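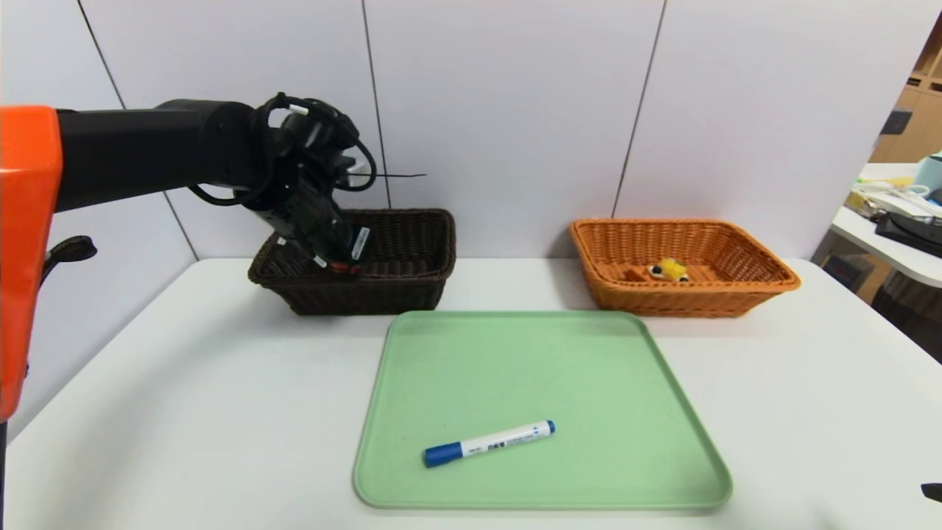
Filed under: Maintenance > End effectors > Fault finding

Clearing a false "object held" state on the Jundale two-finger gripper

The fault covered on this page looks like a dropped part, and on the Whitelaw sorting cell it was logged as one for most of August. The arm goes into a basket, the fingers close, the controller reports a grip, and the arm carries nothing to the tray and releases it. The run log shows a clean pick and place. The only sign of trouble is that the count in the log and the contents of the tray do not match.

The procedure applies to Jundale grippers driven by Horko controllers, with grip detection set to position mode. If your cell uses current mode, start with the motor current trace instead, and come back to the mechanical checks in steps 3 and 4.

How grip detection decides

In position mode the controller tells the fingers to close fully and watches where they stop. If they stop short of the stored closed position by more than the threshold, it concludes that something is between them. If they reach the stored position, it reports an empty grip and the program retries.

Anything that keeps empty fingers from reaching the stored position will therefore be read as an object. There are three usual causes: a finger has shifted on its mount, dirt has built up on the inner faces or in the slide, or the stored value is left over from a different pair of fingers. A cable pulling at the wrist can also produce it, but only in certain arm poses, and that pattern is easy to recognize once you look for it.

Before you start

Finish or cancel the current program. Move the arm to a pose where the gripper is clear of baskets, trays and the table by at least 165 mm, with the wrist at a height you can work at comfortably. Save a copy of the current gripper settings under a new name. Several of the steps below change the stored values, and you will want the old ones if the fault turns out to be elsewhere.

Steps 1, 2 and 5 are done with the drive powered. Keep hands out of the gripper and keep the stop button within reach. Steps 3 and 4 are done with the drive off and locked. A software pause is not enough. The Horko controller resumes a paused close command as soon as the pause is released, and it can be released from any logged-in terminal. Hamish Kerslake had a fingertip pinched that way during the first attempt at this job. The injury was minor and the lockout rule was written the same afternoon.

Step 1. Confirm the fault

Open the gripper status page and select manual control. Open the fingers fully, then close them on nothing. Wait 4 seconds for the reading to settle. The state should be "empty". If it says "held", you have the fault.

If it says "empty", do not stop there. Repeat the close with the wrist tilted 45 degrees to each side, and again with the fingers pointing straight down. A fault that appears in one pose and not in the others points to the cables. Check whether a loop is being drawn tight as the wrist turns, and give it more slack before you do anything else. Then repeat this step from the beginning.

Step 2. Record the closing position

With the wrist in its neutral pose, close the gripper and write down the final position. Do this several times. Look at the spread as well as the value.

A steady reading that is offset from the stored value suggests a shifted finger or a wrong setting. A reading that wanders suggests dirt or play in the slide. On the Whitelaw cell the value was steady and the offset was just above the threshold, so small changes in temperature through the day were enough to turn the fault on and off. It was worst before 9 a.m. and mostly gone after lunch, and that sent us looking at the shift handover for longer than it should have.

Step 3. Inspect the fingers
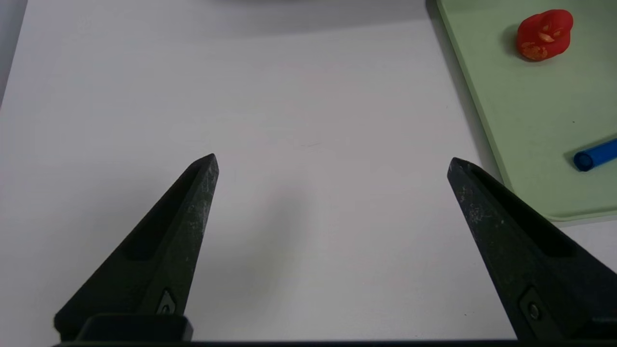

Finger wear matters less for this fault than finger alignment, and the two are often confused. Open the gripper all the way, switch the drive off, lock it, and look at the fingers against a plain light surface. Pale specks and scratches on the outer faces near the tips, as on this pair over the white tabletop, are cosmetic. Leave them alone. What you are looking for is a difference in height between the two tips, or a difference in the angle at which each finger leaves its base. Check the screw head near the base of the right finger and the small fastener in the triangular recess near the base of the left one. Look for a bright ring around either, or a gap under it.

Next look along the inner faces. Dust packed into the long slots does no harm unless it stands proud of the surface. Adhesive residue does, and cells that handle labeled items collect it quickly. Wipe the faces with a dry lint-free cloth. If residue remains, use a cloth lightly dampened with isopropyl alcohol and let the faces dry fully. Do not spray anything at the gripper.

Step 4. Reseat and tighten

Back off the screws on both fingers by half a turn. Push each finger squarely against its mounting block and hold it there while you tighten. Use the torque value on the sheet supplied with your fingers. The values differ between finger types, and an overtightened screw will distort the seat and give you the same fault again with a different offset.

If a screw turns with no resistance, remove it and check the thread. A damaged thread means a new finger. Thread-locking compound will hold it for a while and then the offset will creep back.

Mark the screw heads and the adjacent surface with a paint pen line so that movement is visible at the next inspection.

Step 5. Store the new closed position

Clear the area, remove the lock and restore power. Close the gripper on nothing and confirm that the reading repeats. Then choose "Set closed reference" on the calibration tab and save. The controller does not write the value to permanent memory until you press save, and a restart before that will bring back the old one.

Leave the threshold where it is. Raising it is tempting and it will make the false grips disappear, but thin items will then be reported as empty when they are held. The arm will open over the source basket and drop them. Beverley Henare tried this on the Prinmont cell and had to reverse it within the hour, after a run of markers had been put back one after another.

Step 6. Test with real items

Run the sort program at reduced speed with the thinnest item you handle, then with the softest. Soft items matter here. They compress under the fingers and can bring the closing position very near to the stored one. Watch each transfer by eye and compare it with the log line. Include some picks from a basket you know to be empty; the controller should report "empty" on every one.

If all of them agree, return to normal speed.

If the fault comes back

Recheck the closing position after 1,000 cycles. A value that has moved means a screw is working loose or the mounting block itself is worn. Swap the fingers with a known good pair and store a new reference for them. If the drift continues with the second pair, the problem is in the gripper body and it has to come off the arm.

Also check who else writes to the settings. The Prinmont and Whitelaw cells load their gripper file from the same shared folder, and a reference saved on one was overwriting the other at every restart. Each cell now has its own file. The old shared file has been set to read-only and should not be used for new programs.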